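Notebook, October, a little after 2 in the afternoon

Kettle on, radio off, and the last of the Bainbridge linen samples are back from the cutting room. Callum Sowerby has asked me to write more down, so I am writing more down. Lacey, your tea towel is on page 15 if you were hunting for it.

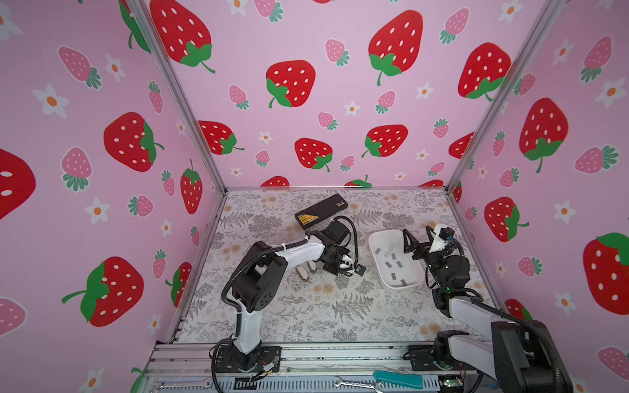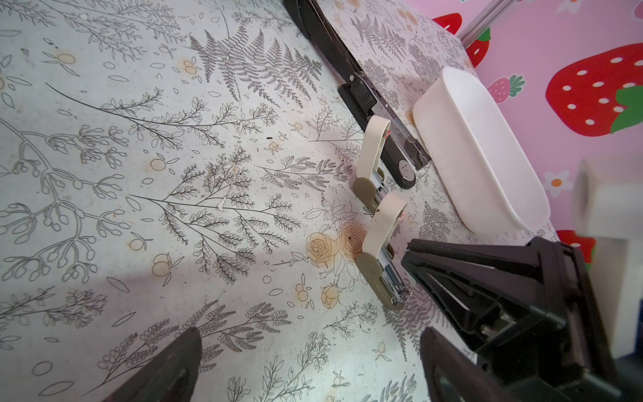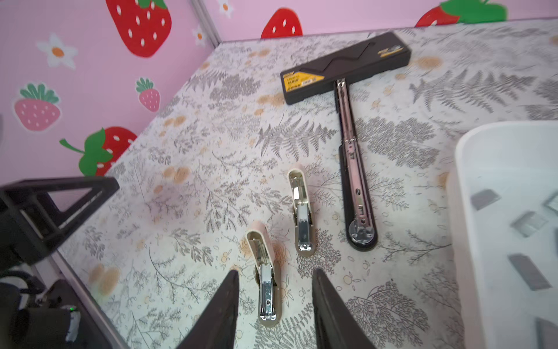
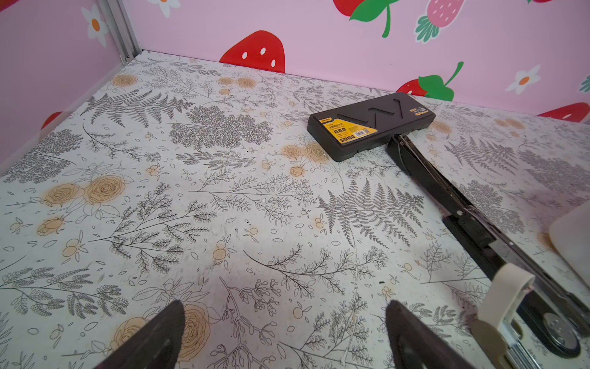 Block printing on the Usta cotton went better this morning than it did all last month, and I put most of that down to leaving the paste to sit overnight. I used the old pear block, five pulls to a strip, and the ink went down evenly except at the left corner, where I always lean too hard -- my own bad habit. What I want for the Barside order is something airy, and I keep coming back to those gray fern fronds with the thin leafy sprigs in between. Fine line for the stems, a deeper gray for the fern, and just a touch of orange so it doesn't go gloomy. Our fern block is far too heavy for that, so I'll cut a new one and leave plenty of bare cloth around it. Lacey Whiteley thinks the orange should wait until the gray has been heat set, and she is usually right about these things. Strip 643 is on the line by the window. Need more blotting paper, and the small gouge wants sharpening before I start on the fern.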